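Search
Search this site
Menu

Reading time: 5 minutes

We use cookies to remember your settings. Accept / Manage

Wood veneer doors and panels: frequently asked questions

These answers cover the care, repair and ordering of veneered cabinet doors in the Skutholm and Lalinska ranges. Fitting instructions are in the leaflet packed with each order. 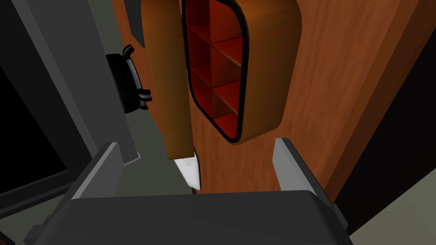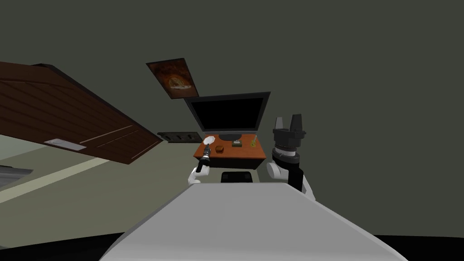

Yến Khúc

What is the difference between veneer and foil?

Veneer is a thin slice of real wood glued to a core board. Foil is a printed layer with a wood pattern. Skutholm doors are veneered on both faces. Lalinska doors are veneered on the front and foiled on the back. The range name is stamped inside the top hinge cup.

Why do two doors from the same order look different?

The grain is natural and varies from sheet to sheet. Doors ordered together are cut from the same bundle where the bundle is large enough. Doors ordered later will come from another bundle. If a close match matters, order all the doors at once and add one spare.

Can the grain run across the door instead of up it?

Yes, on Skutholm only. Write "grain horizontal" in the notes box of the order form. Drawer fronts are supplied with vertical grain unless the order says otherwise, so that they line up with the doors below.

Will the colour change?

Yes. Oak and cherry darken, walnut gets lighter. Most of the change takes place in the first 8 months. Anything left standing against a panel will leave a pale patch. The patch fades once the area is uncovered, but it can take a full summer.

How should the doors be cleaned?

Use a soft cloth, slightly damp, and wipe along the grain. Dry with a second cloth. Washing-up liquid is safe if well diluted. Do not use bleach, cream cleaner, steam or any spray containing silicone. Silicone stops new lacquer from sticking if the door has to be refinished.

Do the doors need oil or wax?

Lacquered doors do not. Oil will sit on the surface and collect dust. Doors supplied with the Nông oil finish need one thin coat every January, or whenever water stops beading near the handle. Leave the oil for 5 minutes and then wipe off all of it. Lay oily cloths flat outdoors to dry before throwing them away, as they can catch fire when bunched up.

Can I cut a door down to fit?

Only along a straight edge, and only if you have iron-on edging to cover the core. Use a fine-toothed blade and score the face veneer first. Leave at least 4 mm between the new edge and any hinge cup. Cutting ends the warranty on that door. Doors with rounded corners cannot be trimmed without losing the curve and should be reordered in the right size.

A corner has lifted. What should I do?

Work a little white wood glue under the veneer with a thin card. Cover with baking paper, add a flat block, and clamp overnight. Wipe off excess glue before it sets. If the core has swollen, glue will not hold and the door has to be replaced.

How do I deal with a white ring or bloom?

The mark is moisture trapped in the lacquer. Leave it for a day in a warm room. If it is still there, rub lightly along the grain with a cloth and a drop of clear furniture polish. Black marks are in the wood itself and cannot be polished out.

How far from an oven or kettle should a door be?

Keep a gap of 5 mm between the door edge and the oven housing and fit the heat strip supplied. Kettles should be pulled forward before use, clear of any wall cupboard. Steam damage is not covered.

What handles can be fitted?

Any handle with a screw fixing. Doors come undrilled. Use a Gekik drilling guide or a similar jig, put masking tape over the veneer, and drill from the front into a scrap block held behind.

How long is the warranty?

Five years for Skutholm and two for Lalinska. It covers lifting, core failure and lacquer defects under normal indoor use. Fading, scratches and water damage are excluded.

Who do I contact about a claim?

Send the order number and the stamp from the hinge cup to Vinh Trịnh in after-sales. Keep the door until you have had a reply.

Get care reminders by email. Enter your address. Subscribe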